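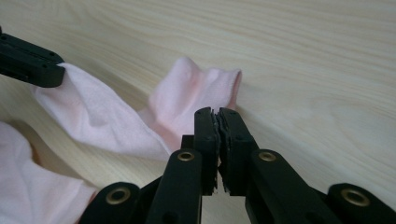 The Kerley Paddle Raise Kit

If you've ever run a live pledge at a fundraising dinner with numbers scribbled on paper plates (I have, at my first Wamine Hospice dinner, and I still cringe), you'll know why I put this kit together. It's everything you need for the paddle raise part of the night, packed in one box and ready to go out on the tables.

I hire the kit out for $165 a night. That covers the whole evening plus the morning after, so you're not packing up at midnight in your good shoes!

What's in the box

200 numbered bid paddles, printed both sides in big plain numerals
500 pledge cards, with a tick box for tax receipts
A spotter's tally pad and pencils
The master list, on paper and as a spreadsheet I email you ahead of time
A short script for whoever's on the microphone

The paddles are stiff white card on a flat handle. I tried a glossy version for a while, but the stage lights bounced off it and the spotters couldn't read a thing past the third row of tables, so plain matte it is. Please don't write on them – if you want sponsor logos added, I can do stick-on labels that peel off clean. Send me the artwork at least 2 weeks out.

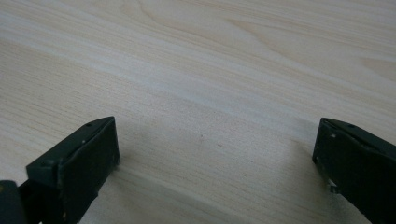
How I'd run it on the night

Hand the paddles out at the door, one per household or couple, and write each number beside the name as people come in. Do the raise after mains and before dessert. Everybody's fed, everybody's still in their seats, and the speeches haven't worn them out yet. Start at your highest amount and work down, and leave a good long pause at each level (it feels like forever up there, I know, but the second wave of paddles nearly always comes in the quiet).

Edith Londoño used the kit for the Clastholm library dinner in June and put a spotter at each side of the hall, both calling numbers back to the one recorder. I've since added her layout to the script, and it works well in a long, narrow room.

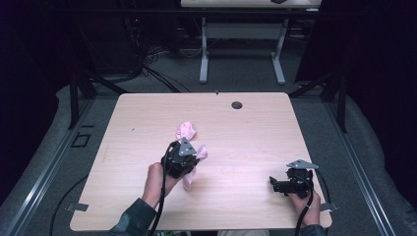

Pickup, delivery and booking

Pickup is from the Rusu Street shop, any time after 10 am. Delivery in town is free, and further out I'll give you a price when you book. Lost paddles are $2 each, and leftover pledge cards are yours to keep.

Spring and early summer fill up fast, so get your date in as soon as you've got the hall. Email or ring the shop and ask for Darius Barbu – if I'm out on a delivery, leave your date and guest numbers and I'll call you back that evening.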